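¿Qué diferencia hay entre una comisión de investigación y la instrucción de un coroner? (y cómo seguir una sin perderse)

Foro: Justicia y tribunales > Derecho comparado

Publicado por Brisa Contreras

¡Hola a todos! Llevo meses enganchadísima a un pódcast sobre muertes sin aclarar en Inglaterra y cada episodio me deja con más dudas que el anterior. Vengo de leer sobre derecho penal por mi cuenta (no soy abogada, trabajo en una imprenta) y hay algo que no consigo encajar: a veces hablan de "inquest", que lleva un coroner, y otras de "public inquiry", que suele presidir un juez. En español lo traducen todo como "investigación" y así no hay manera.

Mis dudas concretas:

¿El coroner puede decir quién es culpable?
¿Por qué hay familias que piden que se pase de lo uno a lo otro, si ya tienen un procedimiento abierto?
¿Se puede leer lo que declara la gente o hay que estar en la sala?

El caso que me tiene en vela es el de un pueblo que en el pódcast llaman Groltimbridge: un hombre que murió en un almacén, 17 testigos citados y una vista previa en febrero de la que apenas cuentan nada. Supongo que el nombre está cambiado, porque no lo encuentro en ningún mapa. No busco que me resuelvan el misterio, solo entender el mecanismo. ¡Mil gracias de antemano, este foro es una maravilla!

Rajeshwari Iyengar respondió:

¡Qué buena pregunta, Brisa, y qué tema tan apasionante! Estudié derecho en Inglaterra antes de mudarme a Valencia y es de las cosas que más me gusta explicar.

El coroner es una figura que en España no existe tal cual. Investiga las muertes violentas, las no naturales, las de causa desconocida y las ocurridas bajo custodia del Estado. Su procedimiento, el inquest, tiene que responder a cuatro preguntas: quién era la persona fallecida, cuándo murió, dónde y cómo. Y no puede atribuir responsabilidad penal a una persona con nombre y apellidos, ni tampoco resolver la civil. Puede concluir que hubo un homicidio, eso sí, pero sin señalar a nadie. A veces hay jurado y a veces no, según el tipo de muerte.

La public inquiry es otro animal. La convoca un ministro, normalmente al amparo de una ley de 2005, y tiene un mandato escrito (los "terms of reference", búscalos siempre, ¡son lo primero que hay que leer!). Tampoco dicta condenas, pero puede entrar en por qué falló un organismo, qué se sabía de antemano y qué habría que cambiar.

Sobre las familias: una razón frecuente es el material reservado. Un coroner no puede celebrar sesiones a puerta cerrada para valorar pruebas secretas y luego basar en ellas su conclusión, mientras que en una inquiry sí cabe examinar ese material en sesiones cerradas. Si la parte importante del asunto está en documentos que no se pueden mostrar en público, el inquest se queda cojo. Entonces se pide el cambio, el ministro puede negarse, y esa negativa se puede llevar ante los tribunales. Ahí hay batallas larguísimas y fascinantes.

Y para leer declaraciones: las inquiries grandes suelen tener web propia con las transcripciones de cada jornada. Empieza por la declaración inicial del abogado de la investigación ("counsel to the inquiry"), porque te pone el mapa completo encima de la mesa. Yo me leí una de 90 páginas en un fin de semana y lo pasé en grande.

Thomas_Minwood respondió:

En España sería el juez de instrucción y ya. No le deis más vueltas.

Brisa Contreras comentó:

Gracias, pero ¿el juez de instrucción no busca también a un responsable? Por lo que cuenta Rajeshwari, el coroner justo eso no lo puede hacer.

Thomas_Minwood comentó:

Bueno, sí. Es lo más parecido, quería decir.
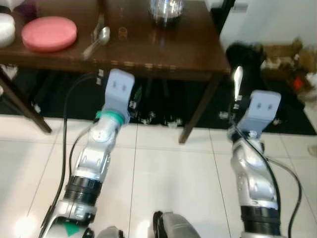
Por Plenatico · miembro desde hace 7 años · respuesta editada

Me sumo porque la respuesta de Rajeshwari es estupenda y solo quiero añadir la parte práctica, que es en la que me he dejado las pestañas.

Los inquests son públicos por regla general, así que puedes asistir si vives cerca. Lo que no suele haber es transcripción colgada en internet. Existe la posibilidad de pedir la grabación o documentos a la oficina del coroner, pero tienen que considerarte persona con interés legítimo o verlo razonable, y a un oyente de pódcast lo normal es que le digan que no. Con amabilidad, pero que no.

Para no perderte con tanto testigo, hazte una tabla con tres columnas: nombre, qué vio en persona y qué le contaron otros. La tercera se llena enseguida y cambia por completo la manera de leer un caso. En el último informe que seguí, de unas 600 páginas con los anexos, empecé por el resumen, pasé a las recomendaciones y solo después fui al relato de los hechos. ¡Se entiende muchísimo mejor en ese orden!

Otra cosa: la vista previa que mencionas (pre-inquest review) no sirve para oír a los testigos. Se decide el alcance, quién va a declarar, si habrá jurado y las fechas. Por eso en el pódcast la despachan en dos frases.

Brisa Contreras comentó:

¡Lo de la tabla me ha encantado, esta misma noche la empiezo! Si alguien sabe de un glosario decente inglés-español de estos términos, que lo deje por aquí, por favor.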